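Winter odds and ends, the kitchen and back room list
2019-11-05

Quick one, dinner's on. These are the bits I keep getting asked for, plus a few from the comments on the last list. No particular order.

Onions. Keep them away from the potatoes. Paper bag, top folded down once, a few holes punched with a pencil. Potatoes get the bottom shelf, in the dark. Mine sprouted anyway last December but that was the radiator pipe behind the cupboard.

Sticky drawers. Candle stub along the runners, both sides, then open and shut ten times. Don't use cooking oil. Goes gummy and picks up crumbs. If the drawer still drags, look underneath for a loose screw before you blame the wood.

Burnt pot. Cover the black part with water, two spoons of baking soda, simmer fifteen minutes, leave it overnight. Wooden spoon in the morning. Not for aluminum, it turns a nasty gray.

Baking soda again: open box in the fridge is fine but a shallow dish does more. Change it when you remember. I write the month on a bit of tape.

Tape! Fold the end under when you put the roll away. Every time.

Lids. Stand them on edge in a dish rack inside the cupboard. I had the Ballberg rack, the short one, and it's held up ok except the feet fell off. Any rack will do. Measure the cupboard depth first, door hinges included (I didn't, and had to saw a peg off).

Oven temp. Get a cheap dial thermometer and hang it from the middle shelf. Mine runs hot, all my cookies were going brown underneath for years and I thought it was the trays. Now I set it lower and put the tray one shelf up.

Bread. Slice before you freeze. Wax paper between every two slices or you'll be going at it with a butter knife.

Knives. A quick pass on the honing rod before you cook, not after. Light pressure. Dry them straight away, dishwasher ruins the edge and the handle both.

Cutting board sliding about? Damp dish cloth underneath, wrung right out. Works on the workbench too with a bit of rubber shelf liner, if you're sanding something small.

Tiago Patrício wrote in about cloudy glasses. White vinegar, warm, five minutes soak, rinse, dry with cotton. If they're still cloudy it's etching and you're stuck with it. He also says to skip the heated dry. Thanks Tiago, tried it on the water glasses and got most of them back.

Screws and small hardware. Jam jars, label on the LID if they live in a drawer, on the side if they live on a shelf. Sounds obvious. I redid 54 jars.

Stripped screw: wide rubber band flat over the head, push hard, turn slow. If that doesn't bite, cut a slot with a hacksaw and use a flat screwdriver. Loose screw hole in a hinge, toothpicks and wood glue, snap them off flush, let it set overnight, then put the screw back in by hand.

Paint brushes. Wrap in plastic between coats, elastic band round the handle, into the fridge. Tell the family first. Proper clean at the end, comb the bristles, hang them up. Standing them in a jar bends the tips and you never get them straight agian.

Paint cans: write the room and the date on the lid. Dab of color too.

Glue bottles stored upside down. I drilled holes in a scrap of shelf board and they sit in that, caps down. A smear of petroleum jelly on the threads stops the cap from sealing itself shut. The Fetano caps are the worst for it.

Drain going slow. Hair first. Plastic zip strip, pull slowly, do it with the window open. Then hot tap water and dish soap. Boiling water can soften plastic pipe so leave the kettle out of it.

Drafts. Hold a strip of tissue near the window edge on a windy day and watch it. Foam tape where it flutters. Clean the frame with rubbing alcohol first or the tape's off by spring. Cusico tape is ok, the Mendes one is thicker and my back door wouldn't latch with it.

Floors. Felt pads under chairs, check them twice a year, they collect grit and then they're worse than nothing. Sweep before you vaccum if there's sawdust. Scuffs come off with a tennis ball, rub lightly. Rugs that creep need a pad cut an inch smaller than the rug all the way round.

Things dropped behind the washer: yardstick with double-sided tape on the end. Stocking over the vacuum hose for an earring or a tiny screw.

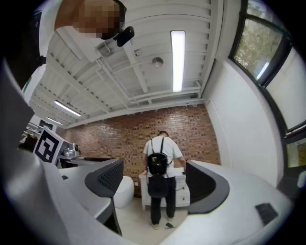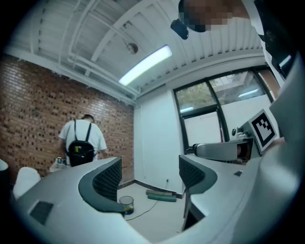
Gray gripper fingers, close up.

Next list is laundry and coats, mostly zippers. Send yours in before December please. And whoever asked about wax on a tablecloth, ice cube in a bag, scrape, then brown paper and a warm iron, keep moving the paper to a clean bit.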